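Thread on folding button-up shirts on a bed, as somebody who has done it that way for years and finally wrote the steps down.

153 likes 24 reposts

First, the bed. Clear a patch the width of the shirt with the sleeves out. You don't have to clear the whole thing. Phones, bags and papers can stay on the other half if they stay put.

2 replies

A fitted sheet pulled tight works better than a comforter. On a comforter the shirt sinks in and you end up folding the bedding along with it. If the bed is already made, pull the comforter down to the foot and fold on the sheet.

Button the top button, one in the middle, and the last one. I used to button every one of them. The shirts came out the same.

Turn it face down. Collar at the far end, hem toward you. Some people do it the other way around, collar close, and if you learned it like that then keep doing it.

Smooth the back from the collar down with the flat of your hand. Cotton that has been sitting in a basket overnight won't go flat this way. It'll go flat enough to fold. If you want it flat you need the iron, and that's a different thread.

24 likes 2 replies

Sleeves next. Pull one straight out to the side by the cuff. Fold that side of the shirt in toward the middle of the back, then bring the sleeve down so it runs along the fold. Same on the other side.

The mistake I see most is folding the sleeve first and the side second. You get a lump at the shoulder and the stack leans.

Then hem up to the middle, and again up to the collar. For a deep drawer, stop after the first fold. For a suitcase, do both.

Shirts I've been using to work this out: an old Saler that creases if you look at it, and a Huet my brother passed on to me in May. The Huet is the easier one. Heavier cloth stays where you put it.

I tried a Drarneo folding board for a while. It does make them all the same size. It also lives behind the door and I'd have to go get it.

If you lose your place halfway, pick the shirt up by the shoulders, give it one shake and lay it down again. Don't try to fix a crooked fold by tugging at the corners.

Blue shirt, on the bed. 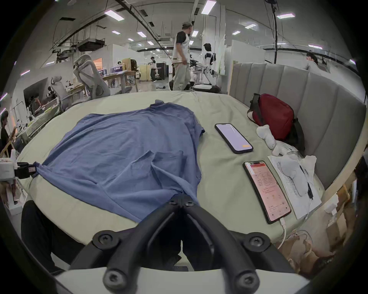
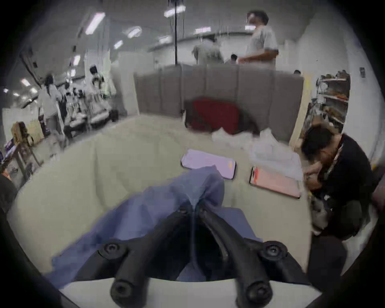
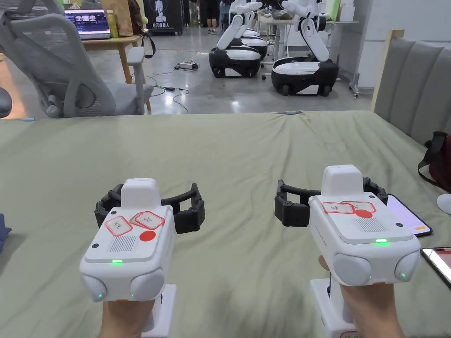 24 reposts

Declan McGrath replied that he folds his collar side toward him and does the hem first, and that his mother ran a laundry counter called Skodotico where everyone was taught that way. He also thinks three buttons is one too many.

I tried it his way this evening with the Saler. Hem first is fine. It leaves the tail a little wider than the shoulders, so I had to tuck the corners in before the last fold. With two buttons the front gapped in the middle. I'm staying with three.

Next thread is T-shirts, then pants if I get to them. Fitted sheets I can't help with. Mine get rolled up and pushed to the back of the shelf.

153 likes 2 shares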